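3 May 2019

Maple board, surface prep and flatness

Carried on with the maple board for the blue table. The blank was glued up by Amanuel from leftover strips in the Stoken rack, all run the same way, and had been standing on end against the radiator wall since the glue-up. Not ideal. Put a straightedge across it first thing: a slight cup across the strips, crown upwards, worst near the middle, and nothing I could measure along the length. Marked the high area in pencil and left the board flat on bearers while I set up.

Planed across the grain first, diagonal passes, iron set fine. The pinker strips tear out more readily than the pale ones if the iron is even slightly dull. Re-honed twice. Then along the grain until the pencil had gone, and checked with winding sticks. A trace of twist remained at one corner, taken out with the block plane.

Sanding by hand with a cork block, one grade after another, vacuumed between grades. Damped the face with a cloth to raise the grain, let it dry over lunch, then knocked it back with the last grade. Arrises broken with two strokes each, no more, so that the front edge still reads as a straight line when sighting along it.

Finish is one thin coat of the Umilen hard wax, wiped on and wiped off again after 20 minutes. Matilde wanted lacquer for ease of cleaning. I would rather not: lacquer gives glare under the ceiling lights, and once it chips it has to come off completely. Wax can be patched. We agreed to try wax until September and look again then.

Fixing. The table has holes everywhere, so position is free, but the board has to go back to the same place after it has been lifted for cleaning. Used dark fasteners at the near corners and tightened them by hand only. Anything more and the board will be pulled down locally and the centre will lift. Wood needs somewhere to go when the humidity changes.
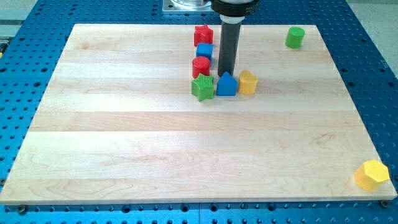 Page last changed: 3 May 2019, M. Leitão and A. Gebretsadik

The shape-sorter blocks are plastic and brightly coloured, and they read well against pale maple. On the old grey rubber mat the darker ones got lost, particularly late in the afternoon with the blinds down. Slight variation in tone from strip to strip remains, from creamy to a faint pinkish beige. I do not think it matters. If it does, the remedy is a board from a single plank, and the Kernis yard had nothing wide enough when Amanuel asked.

Slide test, done by pushing a block across the surface with a fingertip. No catching at the joints in either direction. One joint can be felt with a fingernail but not with the block. Left alone. The same test on the rubber mat gave stick and jump, as we all know.

Noise is worse than on the mat. A block dropped flat from hand height makes a sharp knock, and the table carries it. Matilde suggests a sheet of thin cork between board and table. Against that, cork compresses unevenly under the fixings and we lose the reference to the table top. Could be tried with cork only in the middle, but then the board is bridging. Leave until someone complains.

Cleaning: dry cloth only for the first week while the wax hardens. After that a barely damp cloth, wiped along the strips. No solvent wipes. The tub of wipes from the Nam bench keeps migrating over here, please take it back when you see it.

To do:
Check for cup again after the weekend, straightedge across the strips at both ends and the middle.
Blow dust out of the table holes along the near side before it packs down.
Write board thickness on the underside in pencil next time it is lifted. I forgot.
Order more of the fine abrasive, 6 sheets left.
Offcuts are in the tray under the saw. Keep the two longest as test pieces for the wax, label them and store them flat.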